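Mar 28, 2019

Hand-feeding the machine

I have now spent the better part of a fortnight steering a robot arm from a chair two metres away, and I'd like my fingers back.

The job at Vindbridge is easy to say. There's a polished steel housing, a red circuit board goes inside it, and a few small plugs go onto the board. A person on the old line does it while talking about the football. We are meant to be teaching an arm to do it, and the way you teach this arm is by being it. You hold a pair of handles, it copies you, everything gets recorded, and at the end of the day the recordings go off to be chewed on overnight by a package called Koltalell. In the morning there's a new version of the robot that has supposedly learnt something from you.

The salesman's line was that anyone can program a robot now, no code needed. Fine. He didn't mention that you'd be programming it 161 times before lunch.

Let's start with picking up the board, as that's the part I've got strong feelings about. The obvious place to hold a circuit board is by the edges, but this one is all lobes and notches and there's hardly a straight bit of edge on it. The bits that stick up are mostly bits you'd rather not squeeze. So after two days of arguing we settled on the green terminal block. It's chunky, it has flat sides, and the fingers close on it squarely.

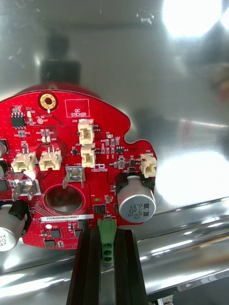 Held by the green block, serial label and QC STICKER box both showing.

I don't love it. All the weight of the board hangs off one connector, and I've said so in writing. But every demonstration has to use the same grip, or the thing learns a sort of average of two grips and goes for the gap between them. I watched it do that on the second morning with complete confidence. Someone from Balell, who supplied the arm, called this "an interesting mode". I called it something else.

Then there's the steel. Whoever decided that the first product for a camera-led robot should be the shiniest object in the building has a lot to answer for. You move the arm, the reflection of the arm moves too, and the glare slides about over everything. I can tell what's real since I have spent my life among shiny things. What Koltalell makes of it I couldn't tell you, and when I ask I'm told it will "sort itself out with more data". More data means me, in the chair.

We tried matt tape over the worst of it for a day. The success rate went up. Then we were reminded that real housings don't come with tape on, and off it came, and down it went again.

Wires are the other half of the job and the worse half. A board at least stays the shape it is. A wire does what it likes. You pinch the bundle a bit too low and the plugs flop over, you pinch it too high and there's no room to turn. With my own hands I'd roll the plug round between finger and thumb without thinking. Through the handles I can't feel a thing, so I go by eye and hope.

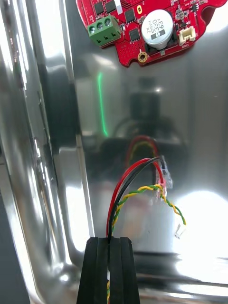 Red and black to the clear connector, yellow and green to the white one. One gripper for the lot.

My best run of clean ones is 8. The robot's own best, playing back what it has learnt from all of us, is 7, and I'll admit I felt a bit sick when I saw that. Then somebody swapped in a bundle from a different batch, slightly stiffer, and it couldn't manage one. I could, after a few goes. I'm hanging on to that.

The total stands at 2821 recorded demonstrations between four of us. Moges, the consultancy that sold management the whole idea, has a chart with a line going up and to the right, and the line reaches "unattended operation" in September. I asked what the line was made of. It was drawn by hand, as far as I can make out, which I suppose is in keeping with the method.

I'm not against any of this. Showing a machine what you want is a far nicer idea than typing in coordinates, and I've done plenty of that in my time. On the simple pick it has learnt quicker than I'd have bet. But I keep reading that this stuff takes the person out of the work, and I've never been so thoroughly in it. My neck hurts. I dream about plugs.

Next week they want us to start recording mistakes on purpose, so it can learn to recover from them. I've told them I have a good stock already.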